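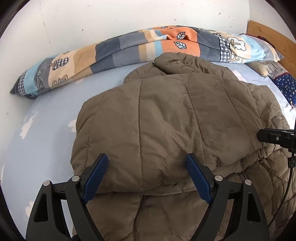

Minutes – Muver hand-held gripper kit, product review
Date: 12/10/2021
Present: review group, bedroom and laundry tasks
Circulated to: all trial sites

1. Minutes of the last meeting
Agreed as a correct record, with one change. The loan of the Muver kit from Alva runs to the end of the trial period and can be extended once.

2. What is in the kit
The full kit was out on the table and everyone had a go with it, which took up more of the meeting than planned! Each set has two hand-held grippers, a spare pair of blue pads, a charging lead and a carry case. The trial order is for 4 sets. Three have come and the fourth is due from Alva later in October.

The group likes the handle very much. People who had never held one were picking up a sock within minutes, and the squeeze feels natural. The pads got a lot of praise too – they take hold of slippery cloth without having to be clamped down hard.

3. Clothes on the bed
This was the main item. The task list for Gollatia has 16 garments on it, and the padded jacket is the one everybody wanted to talk about. Thin shirts fold flat and stay flat. A padded jacket is full of air, the hood has its own ideas, and the hem likes to spring back up once it is let go. It makes a wonderful test for that very reason, and the group wants it kept on the list.

Points raised:
Working on a real bed with the blanket left in place is much better than a bare table. The sheet moves with the garment and you have to allow for that.
Quilted fabric should be taken at a seam where possible. The padding between seams squashes and slides.
Zippers to be left as they come. No tidying before a run.
Two-handed folds need practice. The hand that is waiting tends to drift in over the work.

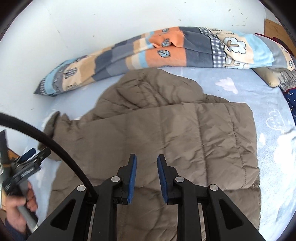
Cloltska Home Robotics Group – Trials and Reviews

4. Cable
One member finds the cable too stiff when reaching across the body. Others had no trouble after the first few tries. It was suggested that the cable be run over the forearm and held with a soft strap. To be tried at two sites before anything is said to Alva.

5. Number of runs
The plan was for 50 runs per garment. After a good long talk it was agreed to keep 50 for the jacket and the bed linen and to settle the figure for smaller items next time. Tired hands make sloppy folds, so there will be a break after every block of runs.

6. Manual
The quick start card is excellent – short, clear and printed large. The longer manual is harder going. The page on changing the pads leaves out how tight the screws should be, and the page on storage is in there twice.

7. Decision
The group is very happy with the kit so far and would like to carry on with it. Buying more sets was put off until the fourth one has been used.

Actions
Ask Alva for the screw setting and a price for spare pads.
Get soft straps for two sites.
Add a second padded garment to the Gollatia list, one without a hood.
Send comments on the manual to the secretary.

8. Any other business
A request came in to try the grippers on pillowcases. Everyone was keen, and it goes on the agenda for the next meeting.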